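Inside the Housewares Program: A Conversation with Saron Mekonnen

Saron Mekonnen has directed the molded housewares program at Ketitz for 13 years. She met with us in May to discuss how the department evaluates everyday plastic goods before they are recommended to schools and community kitchens.

Ms. Mekonnen began with a part that few buyers examine. "People look at the outside of a product," she said. "We ask our reviewers to start with the threads, the rims and the inside corners. Those are the places where a mold was made with care or was not."

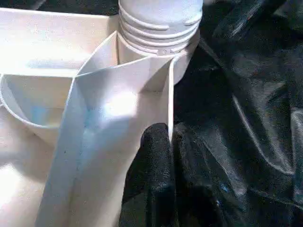 Threaded neck and divider on a white molded plastic piece.

She noted that dividers and curved compartments receive particular attention during review. "A rounded lip can be wiped in one pass. A sharp inside corner holds dirt, and the person cleaning it will give up."

Stools follow a separate procedure, prepared with her colleague Kidus Nigatu. Each model is turned over before anyone is permitted to sit on it.
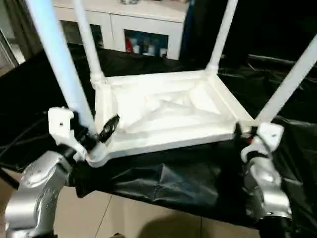 Photo: Asfaw / Ketitz Housewares Program

"The ribs under the seat carry the load," Mr. Nigatu explained. "We also study the corners where the legs join. Of the 19 models submitted last year, we returned four on the basis of those corners alone."

The program's next review will cover storage bins. Suppliers may request the submission form from Mr. Nigatu's office.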